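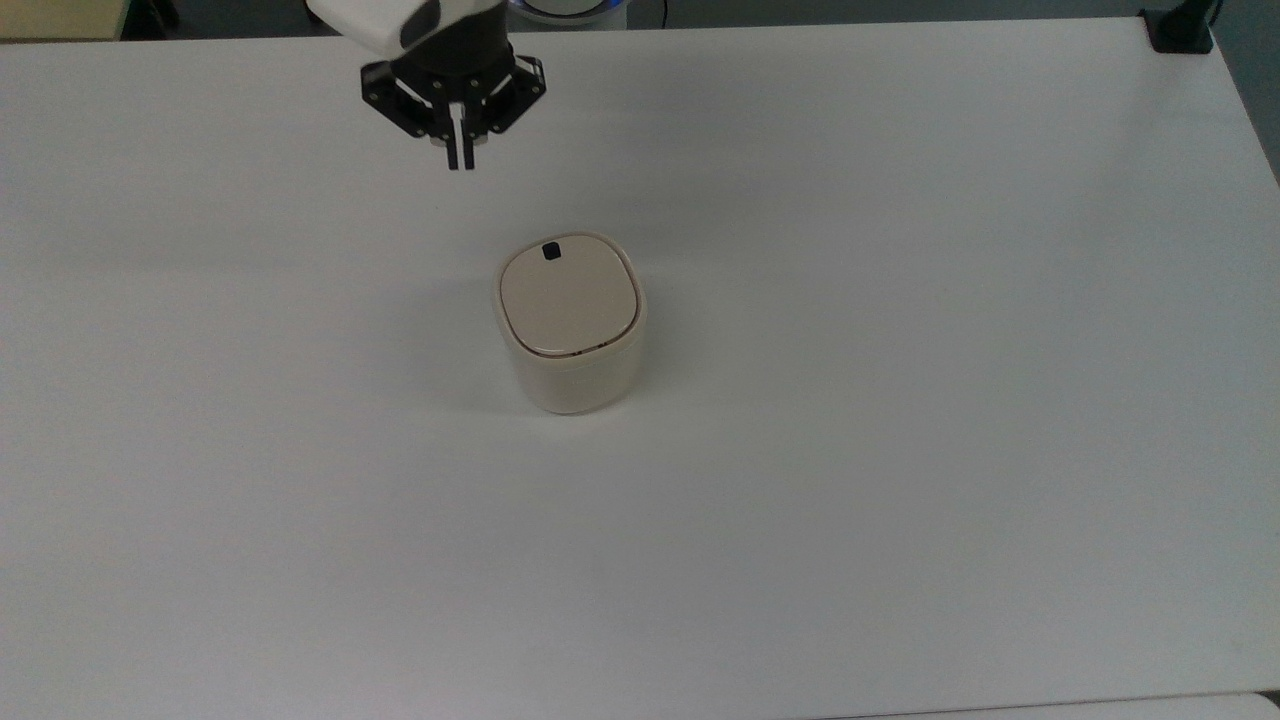 Small jars and tubs with lids have taken over my bathroom counter, and I need some advice on what to do with the ones that used to hold something else. I started keeping them when my dentist's office gave me a sample of Prandadent soaking tablets, and then it became a habit (my sister says it's a sickness, and she may have a point!). The one I'd most like to save is the cream-colored one with the lid, standing on the white table. It's a nice plain color and would look sweet next to the sink. My trouble is the smell. It held a menthol rub for a good long while, and even after two rounds of dish soap I still get a whiff of it every time I take the lid off. I wanted to use it for cotton balls, but I don't want my cotton balls smelling like a chest cold. Is there a trick to this, or should I just give up and recycle it?

Posted by Halyna Skoryk in Home & Cleaning
Reading time: 2 minutes

We use cookies to remember your settings and keep you signed in. Accept / Manage choices

jalstead_mom

Please don't give up on it yet! I've been through this with spice tubs, cold cream tubs and one awful tub of garlic paste, and most of them came around in the end. Wash it once more in water as warm as your hands can stand, and take the lid apart if it has a liner, which is where mine always held on to the smell. Then put in a big spoonful of baking soda, fill it up with warm water and leave it overnight with the lid soaking in a bowl beside it. In the morning rinse everything well and let it dry with the lid OFF. I leave mine on the windowsill for a few days – longer if it's damp out – and I don't let myself sniff it until the end, or I get discouraged. If there's still a trace, crumple up some newspaper, stuff it inside, close the lid and forget about it for a week or so. My garlic one needed almost 31 days of this, on and off, but it holds buttons now and you'd never guess.

Niken

vinegar. half vinegar half water, one hour, done

Baek

I'd go along with the baking soda, and vinegar is fine too, only don't mix the two together in the same soak, they mostly cancel each other out and you're left with salty water. One thing I would add is to find out what it's made of before you use anything very hot. I poured water straight from the kettle into a 400 ml tub I was fond of (it used to have bath salts in it, from a little shop on my street that has closed down) and the rim warped just enough that the lid never sat right again. Glass and glazed pottery don't usually hold on to a smell, so with those it's nearly always the lid. Plastic can soak it up, and menthol is one of the stubborn ones. If it won't budge, I'd keep something in there that doesn't mind, like hair ties or safety pins, and find another tub for the cotton balls.

Get our best household answers by email every month. Enter your address to sign up.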